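How to Weigh and Chart a Litter of Kittens

Posted April 29, 2010

Weight is the earliest thing to change when a kitten is in trouble. A kitten that is fading will often stop gaining before it looks or sounds any different, so a daily weight chart is worth the few minutes it takes. This page covers the way we do it at Ruvport Cattery.

What you need

A digital kitchen scale that reads in single grams and goes up to 3000 grams. Ours is a plain flat one. Avoid scales that only read in steps of five grams.
A plastic bowl or small box with sides high enough that a kitten can't roll out.
A hand towel.
Collars, nail polish or another way to tell the kittens apart.
A notebook or a printed chart.

Setting up

Put the scale on a hard, level surface close to the nest. Carpet will throw the reading off. Line the bowl with the towel, put it on the scale and press the zero button. If you change the towel, zero it again.

Check the scale once a week with something of known weight. We use a 100 gram calibration weight. If the reading is off by more than a gram or two, change the batteries and try again.

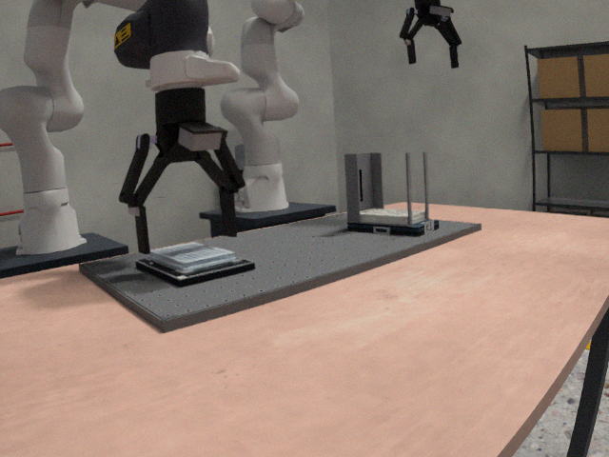 What time of day should I weigh them?

Any time works as long as it is the same time every day. Morning before the queen has settled down to nurse is easiest for us. A kitten with a full belly can read several grams heavier than it did before the meal, and that will make your chart jump around.

Weighing

Wash your hands and warm them up. Let the queen see and smell what you are doing. Most queens will put up with it if you take one kitten at a time and put it back before you pick up the next. If she is upset, have a second person offer her some food.

Place the kitten in the bowl and wait for the number to settle. Newborns squirm, so take two readings if the first one won't hold still. Write the number down before you return the kitten – it is easy to mix up two of them once they are back in the pile.

Reading the chart

A newborn is often close to 100 grams, though this varies by breed and litter size. Small losses in the first day are common. After that, look for a gain every day. Sorin Stojanović, who got me started with charts, marks any kitten that stays flat for a day and weighs it again that evening.
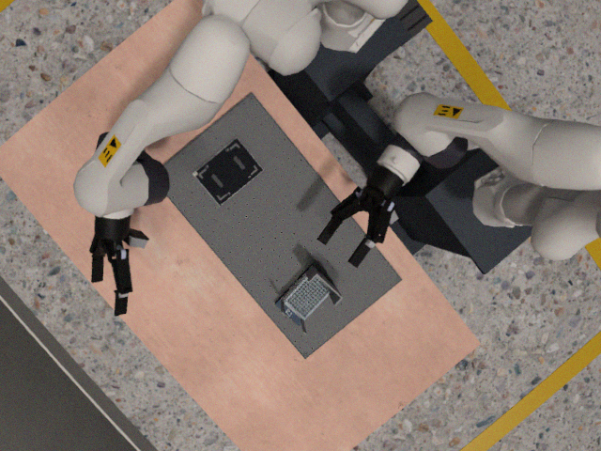
If the evening weight is still flat, watch that kitten nurse. Make sure it is latched on and is not being pushed aside by bigger littermates. You can move the larger ones away for a short time and let the small one have a turn. A kitten that loses weight after the first day, feels cool or cries constantly should go to the vet the same day. Don't try to feed a chilled kitten.

How long to keep it up

Weigh daily for the first four weeks, then twice a week until the kittens go home. Expect a dip at weaning. Our September litter flattened out for two days when we started them on wet food and then picked up again.

Give each buyer a copy of the chart – their vet may want it.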